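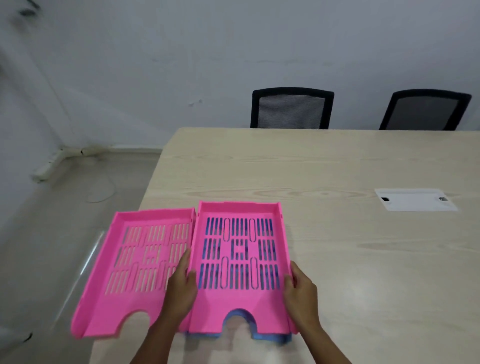
Tray robot grounded after mistaking two for one

2023-10-04 — Wakby has halted its tray-stacking robot at Trestham after it repeatedly took two nested trays for one. Up to 18 stacks went out wrong in September, each reported as perfect.

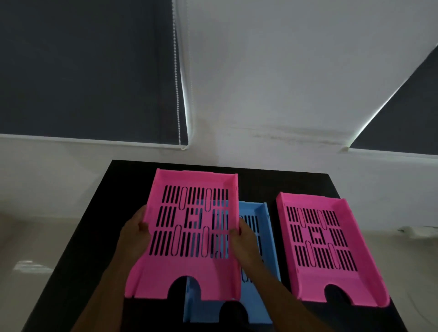

Back to hands

Stacking is manual until the fault is fixed. "The robot was very confident," said engineer Aušra Juška.

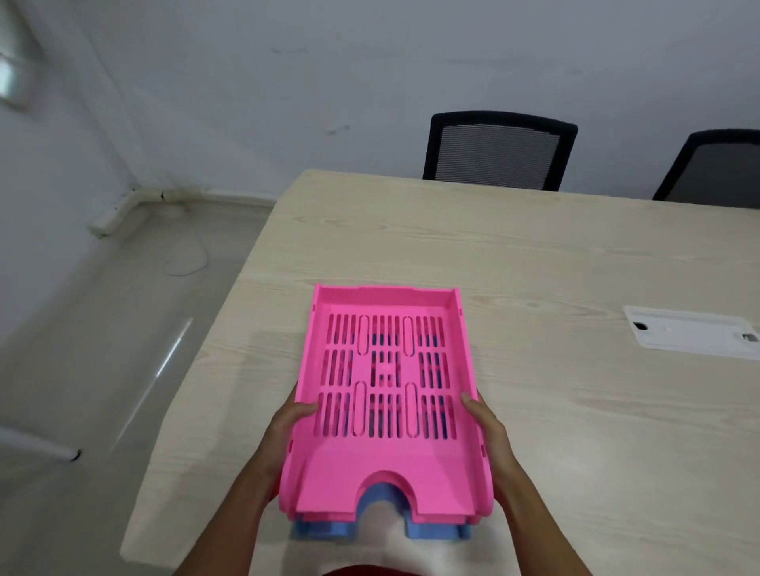
Pink tray over blue, stacked by hand.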